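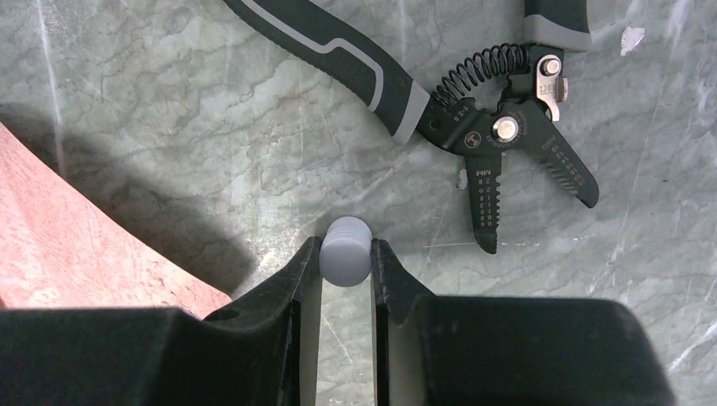

Wire strippers open on the top, with the small grey piece beside them

Marble pattern worktop for small electrical work, and where to keep the strippers
Hobby bench and tools > Worktops

despina_stefanou
Good evening to all. I have a question about my worktop and I hope it is the correct section. The surface has a grey-green marble pattern. In the shop at Dirnau I found it very beautiful and I still like it, but for small parts I have doubts. Grey things on this pattern are difficult for my eyes, especially after 9 in the evening. The strippers I always find. The little round pieces, no.

My second question is the strippers. They have a spring between the handles, and I leave them open on the table between two jobs. My uncle was an electrician and he said always close them. Is it important?

Udon
Welcome Despina. For the strippers, if yours have a catch, close them. An open tool takes more place and one day your sleeve will pull it to the floor. Mine fell on my foot in September.

For the pattern I would put a plain mat on top. White or dark green, it does not matter, only no pattern.

Foment
I do not agree about the closing. A spring which is pressed all the time becomes tired. I leave mine open for more than six years and it opens like the first day. With the sleeve Udon is right, but then you hang the tool on the wall.

Udon
Tired in how many years? I have closed mine every evening since 2000 and I never changed a spring. Drawer, closed, finished.

Foment
Then you have a good spring. I keep my opinion.

paul
Do you work mostly in the middle of the table? It is hard to advise without knowing.

despina_stefanou
Thank you for the quick answers. Yes, mostly in the middle.

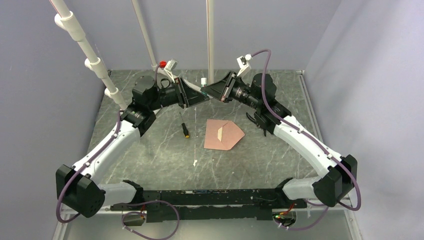

The worktop from further away, small white cylinder towards the back

despina_stefanou
I think now about the mat, but I am a little afraid that the corners lift. Also I would be sorry to cover the pattern completely. Is a small mat enough, only for the middle?

paul
The middle is enough. I would go for light blue, the black and the pale parts both show on it. Thin rubber, no tape. If a corner lifts, leave the mat one night under heavy books.

Foment
Or no mat and a shallow dish for the little pieces. A dish costs nothing and you see your nice table.

paul
The dish is good for storing, but you must take the piece out of the dish to work with it, and then we are again on the marble.

despina_stefanou
This is exactly my problem! I put one down, I look to the other side, and it has become marble. 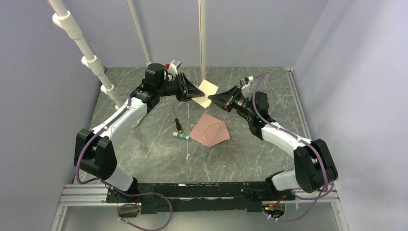 I measured the front edge this evening, and a mat of 104 cm would be too long for what I want. I will buy a short one in light blue and cut it with a knife. Paul, does thin rubber cut clean, or do I need the big scissors?

paul
Knife and a metal ruler. Two soft passes are better than one strong.

Udon
And put something under it when you cut, please, or you will have a new line in your marble.

despina_stefanou
I understood, I will use old cardboard. The strippers I will close for one month and after I will try Foment's way. I write again when the mat is here.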